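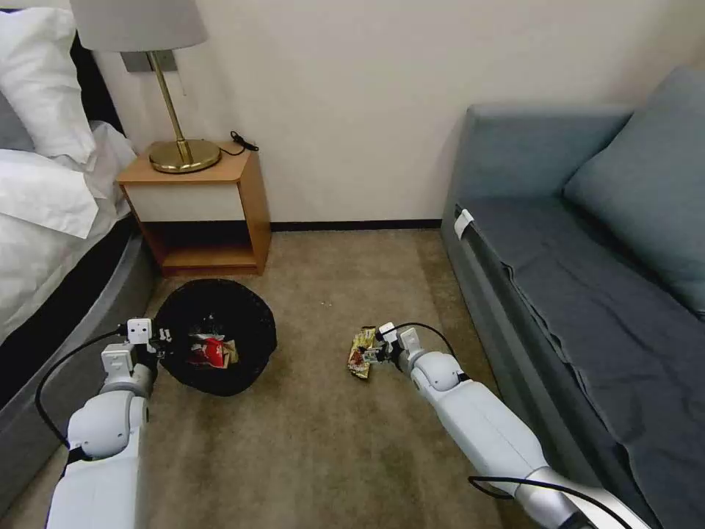 4.2 The bedside as a source of grievance

We had expected the guest books to be about breakfast. Breakfast was well represented, and the kippers at Imonlow could support a paper of their own, but once the 1151 entries had been sorted by the part of the house they referred to, the bedroom came out well ahead of the dining room. Within the bedroom, the writing crowded into a strip of floor and furniture that most guests could have reached without getting up. Lamps, sockets, the top of the nightstand and the bin drew more comment per entry than the bed itself, which is odd given that the bed is what people had paid for.

Part of this is a matter of manners. To complain about a mattress in a book that the owner will read over your shoulder is a serious step, and one that few of our writers took. To complain about a lamp is sociable. Hajdu, in her earlier study of the Sisska books, called these "permitted complaints", and we have kept her term. Gizella Hajdu also lent us her coding sheet, which ran to more than 3000 words and included a separate category for remarks about coat hangers. We merged this into "storage" and have felt guilty ever since.

A permitted complaint has a recognisable shape. It opens with praise, turns on the word "only" or "perhaps", and closes with an offer of help. "A lovely stay, only perhaps the switch might be nearer the pillow" is a typical case, from the Pulasov house. The switch is never said to be in the wrong place. It might merely be happier elsewhere. Where two guests shared a room and wrote separately, the second writer tended to repeat the complaint in a milder form, as if smoothing down a rug that the first had kicked up.

The lamp attracts this sort of thing more than any other object. We put it down to the fact that a lamp has to serve two people with different views about when the day ends. The nightstand comes next, chiefly for being too small, though at Imonlow it was twice accused of being too large. Figure 5 shows a room with the usual pieces: bed, nightstand with an open lower shelf, table lamp and a sofa, all within a short distance of one another.

Figure 5. Bed, nightstand with brass-based lamp, and blue-gray sofa in a small room.

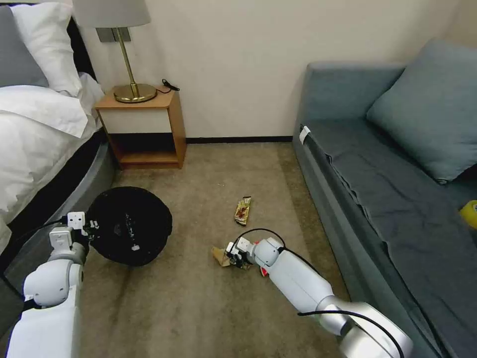
4.3 Sofas, and what they are thought to be for

The sofa in a small guest bedroom is an ambiguous object. Owners see it as a gift. Guests see it as a large shelf. Of the entries that mentioned one at all, most did so in connection with luggage, wet coats or a child who had been promised a bed of his own and had formed a view. Only eight writers recorded sitting on it for pleasure, and one of these was waiting for a taxi.

We asked the owners about this in the follow-up interviews. All of them said that a sofa made a room feel generous, and all of them, when asked whether they would sit on it, said that they would probably sit on the bed. The Sisska owner added that a room without a sofa photographs badly and brings in fewer October bookings, a claim she offered with great confidence and which our data cannot touch in either direction.

Cushions deserve a short note. They appear in the books almost entirely as a problem of where to put them at night. Several guests reported having built a neat pile and then finding, on the second evening, that the cushions had been put back where they started. Neither party ever raised the matter aloud. One guest at Pulasov and the person who cleaned the room kept this up for an entire fortnight, and the guest's farewell entry speaks of it with something close to affection.

4.4 The bin as evidence of character

Bins were mentioned less often than lamps but with more feeling. Our coding separated remarks on size, on position, on lining and on emptying. Size produced the sharpest disagreement. Owners bought small bins on the principle that a guest with a small bin makes less rubbish. Guests with small bins made the same amount of rubbish and arranged it nearby. Snack wrappers are the staple of this literature, followed by train tickets and the cardboard from new shirts.

Lining is where the class feeling comes in. A lined bin was read by some guests as a kindness and by others as a hint that they were not to be trusted with apple cores. An unlined bin was read as trust by the first group and as neglect by the second. We could find no bin in the sample that had pleased both — the nearest candidate had a lid, and people wrote about the lid instead.

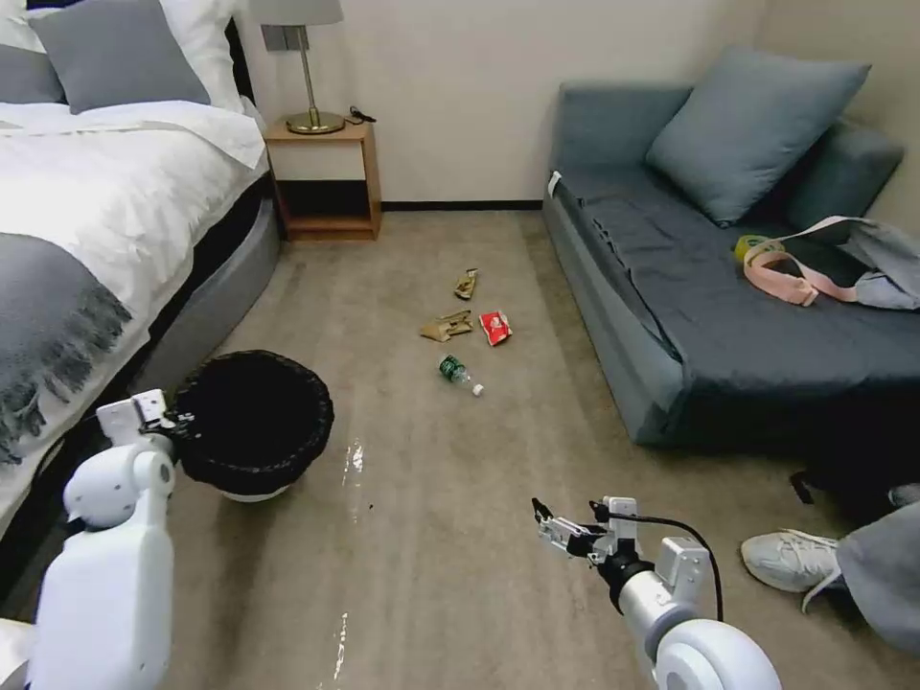
4.5 Position, and the reply in the margin

Complaints about position are different in kind because the guest can put them right, and usually does. A bin that stands by the door at check-in will be by the bed before the first night is over. The owners knew this. Two of the three moved it back every morning all the same, and the third, at Sisska, had given up and bought a second bin, after which guests asked in the book why there were two.

Here the margins become useful. Owners at Pulasov and Imonlow were in the habit of replying in pencil beside the entry, and 70 of these replies concern the objects discussed in this section. Their tone is more or less the guests' own tone handed back. "Noted with thanks" means that nothing will be done. "We shall look into it" means the same, though later. The only reply in the set that promises a definite action, the purchase of a longer flex, is followed three pages on by a guest who tripped over it.

Reddy's account of the hotel comment card treats replies of this kind as a failure to listen, and on a card that may well be right.
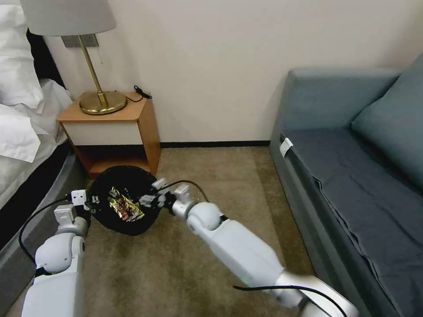

In a book left open on the hall table, though, the reply has a second reader, namely the next guest, and we think it is mostly written for that person. It shows that somebody reads the book, that the house is good-humoured about its lamps, and that an earlier visitor was perhaps a little fussy. Later writers take the point. In all three houses, an entry directly following a pencilled reply was shorter than usual and more inclined to mention the view.

We would not press this too far. The Imonlow pencil marks are faint and in places one of us reads a reply where the other reads a shopping list, and the disagreement over "eggs, noted" was never settled. It has been coded as a reply in the tables that follow, and readers who prefer the shopping list may subtract one.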